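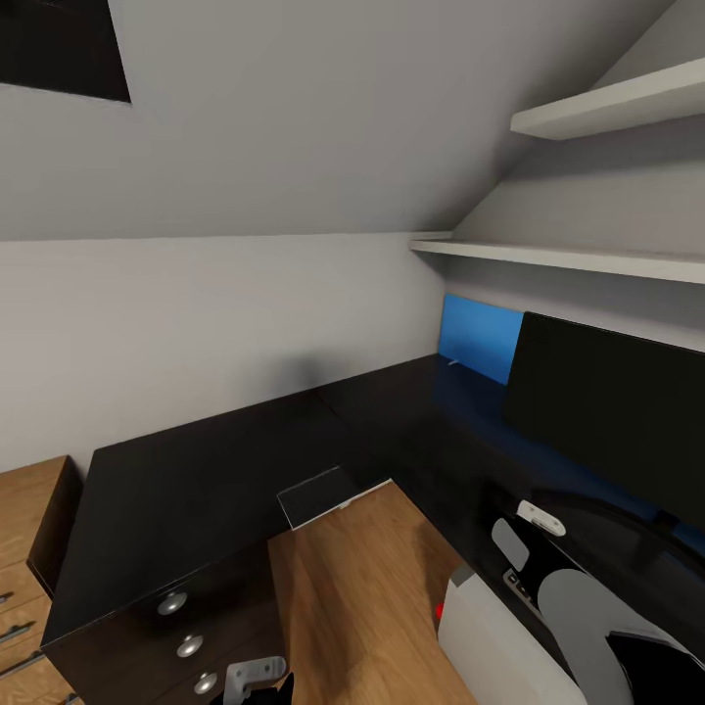 Pukico – lot « combles », épisodes avec défaut
Fiche de données et notes d'utilisation

Résumé
Ce dépôt contient les épisodes simulés de la tâche « tiroir » pendant lesquels le bras droit ou le bras gauche est passé en arrêt de protection. Il complète le lot principal de Pukico, dont ces épisodes ont été retirés en avril. Les utilisateurs qui entraînent une politique de manipulation n'en ont pas besoin. Il s'adresse à ceux qui travaillent sur la détection de défauts, ou qui veulent reproduire le problème décrit plus bas.

Contenu
- 30 épisodes, tous en simulation, pièce « combles » (plafond en pente, bureau noir en L, caisson à boutons ronds, commode en bois)
- flux de la caméra de tête, positions et couples articulaires, ouverture des deux pinces
- journal du contrôleur, un fichier texte par épisode
- fichier defauts.csv, qui donne pour chaque épisode le bras concerné, l'instant du premier dépassement et l'instant de l'arrêt

La tâche
Le robot part devant le bureau. Il doit saisir un bouton du caisson noir avec la pince gauche, ouvrir le tiroir, puis le refermer. La pince droite ne participe pas et doit rester dans sa zone de repos. La position initiale de la base et la hauteur du torse varient d'un épisode à l'autre.

Ce qui s'est passé
Le lot a été généré avec la version du planificateur fournie par Bruvar. Dans cette version, le volume de collision du bureau avait été simplifié en une seule boîte, qui ne couvrait que la branche gauche du L. La branche droite et tout ce qui se trouve dessus, écran compris, existaient pour le rendu et pour le moteur physique, mais le planificateur ne les voyait pas.

Quand le torse descendait pour atteindre le bouton du bas, le planificateur compensait avec le bras droit et le faisait passer par une zone qu'il croyait libre. Le moteur physique détectait alors un contact avec le plateau ou avec l'écran, le couple montait, et le contrôleur coupait les deux bras. Dans 12 épisodes, la pince gauche tenait déjà un bouton au moment de la coupure. Elle est restée serrée, comme prévu par le contrôleur, et le tiroir a été tiré de travers par le relâchement du torse.

Donal Nic Aodha a repéré le problème en relisant les journaux : les arrêts étaient classés « saisie échouée » et comptés comme des erreurs ordinaires de la politique. Le taux d'échec publié en interne pour cette pièce était donc faux.

Second défaut, distinct du premier
Dans 6 épisodes, l'arrêt a été déclenché avec retard. Le seuil de couple était bien dépassé, mais le message du bras droit attendait derrière les images de la caméra dans la même file. Le retard est visible dans defauts.csv (colonne retard_arret). Sur un robot réel, ce retard serait inacceptable à proximité d'une personne. Ne réutilisez pas la configuration réseau de ce lot sur du matériel.

Corrections apportées
- volume de collision du bureau refait en 2 boîtes, une par branche, avec l'écran ajouté comme obstacle séparé
- messages d'arrêt placés dans une file prioritaire, sans images
- nouvelle étiquette « arret_protection » dans les journaux
- zone de repos de la pince droite rendue stricte – le planificateur refuse la trajectoire au lieu de la déformer

Les épisodes de ce dépôt n'ont pas été régénérés. Ils gardent les anciennes étiquettes dans les journaux. Seul defauts.csv porte les nouvelles, attribuées à la main par Ciarán Daly.

Limites connues
Le cadrage de la caméra de tête n'est pas le même d'un épisode à l'autre et les pinces sortent souvent en partie du champ. Les contacts du bras droit ne sont pas toujours visibles à l'image : se fier aux couples. Les surfaces noires brillantes du bureau et du caisson gênent l'estimation de profondeur par vision, et aucune carte de profondeur n'est fournie. La pièce est unique, un détecteur entraîné sur ce seul lot apprendra surtout le décor.

L'ouverture de la pince est enregistrée côté commande. Après un arrêt, la valeur reste figée et ne reflète plus l'état mesuré.

Utilisation
Lire d'abord defauts.csv, puis charger les épisodes par identifiant. Les horodatages sont en secondes depuis le début de l'épisode. Le script relire.py affiche côte à côte l'image et les couples, l'option --bras limite l'affichage à un seul côté.

Contact
Lot produit par Wultono pour le projet Pukico, hébergé par Ó Flaithearta. Signaler les erreurs d'étiquetage à Ciarán Daly en indiquant l'identifiant de l'épisode. Pour le planificateur et les volumes de collision, s'adresser à Donal Nic Aodha.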